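The Quiet Hour With Cell 11

Tayla Gilchrist hands me a screwdriver before she hands me a coffee, which tells you a lot about how mornings go at the Clinulero workshop. It's a little before six, the lights over the far benches are still off, and she wants the arm checked and ready by the time the day crew comes in. "Small screws," she says. "Don't lean on them."

I'd come to Flirodgate expecting to write about software. Everybody writes about software. But I kept hearing about the woman who looks after the sorting arms, and how hers run for months when other people's are in pieces by May, so I asked if I could tag along for a couple of shifts. She said yes, provided I wore closed shoes and didn't talk while she was listening to a joint.

She does listen to them, by the way. She has the arm swing through a slow warm-up loop, shoulder first, then elbow, then wrist, and she stands there with her head tilted like somebody trying to place a song. I heard a hum. She heard a hum with a tick in it, and the tick was a cable tie that had worked around until its tail brushed the housing (snipped, done, on to the next thing).

Then we got to the gripper, the part of the machine she fusses over most. I'd pictured something like a claw machine at the fair, but it's fiddlier than that: two fingers, each with a flat pad at the tip, and behind the pads a bunch of linkage pieces and screws that all have to move freely without getting sloppy. Sloppy is Tayla's word for anything with more play in it than she likes. She opens the fingers wide, takes hold of one pad and wiggles it, then does the same on the other side, and she wants both to feel the same in her hand.

"You can measure it," she told me, "and I do, but my hand gets there first."
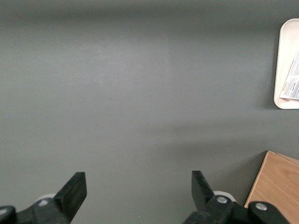
The first job with power back on is what she calls walking the gap. She opens and closes the gripper at a crawl, 29 times, and watches the pads come together. If one arrives early, the whole grip drifts to one side, and a thin object ends up shoved along the table when it should be getting picked up. I asked why 29. She said the old Pacheco controller they trained on used to throw a fault at 30, so she learned to stop one short, and the controller is long gone but the habit stuck. I love that kind of thing!

After that comes the camera at the wrist. She wipes the lens with a clean cloth, then pulls up the live view on her laptop and checks that she can see both fingertips. The program uses them as landmarks, so if the camera has been bumped even a hair, every reach will be off by the same hair. She also looks for glare. A dull work surface helps a lot, but a lamp somebody nudged the night before can still put a bright patch right where the arm needs to see an edge.

Tươi Đỗ came in while we were at this, carrying a box of spare pads under one arm. Tươi writes the pick routines, the actual moves the arm makes, and the two of them have a running disagreement about paper. Tayla can't stand it. It curls, it slides, and two sheets stuck together look a whole lot like one. Tươi thinks paper is the best test there is, precisely because it's so annoying, and would happily run it all day.

"Anybody can pick up a block," Tươi said.

"Blocks don't make me change pads," said Tayla.

The pads do wear. She swaps them after 200 hours of running, sooner if the edges start to look rounded, and she does both at once even when one of them seems fine. I got to do a set myself, under supervision. You back the screws out a little at a time, keep a finger under the pad so it doesn't drop, seat the new one square, and snug everything up by hand. Mine went on crooked. She didn't say a word, only held out the screwdriver again, and the second try passed the wiggle test.

By seven the arm was running Tươi's routine and Tayla was filling in the log, a fat green binder she keeps even though there's a perfectly good form on the Illon system. She showed me an old page, number 49, where somebody had written "sounds weird" and nothing else. It took her most of an afternoon to work out what they'd meant — a bearing, just starting to go — and now she makes everyone write down which joint, which direction, and how fast it was moving.

I asked what she'd written for our morning. She turned the binder around so I could read it. Cable tie trimmed, wrist. Gap walked, even. Lens wiped. Pads changed, both sides, one of them twice.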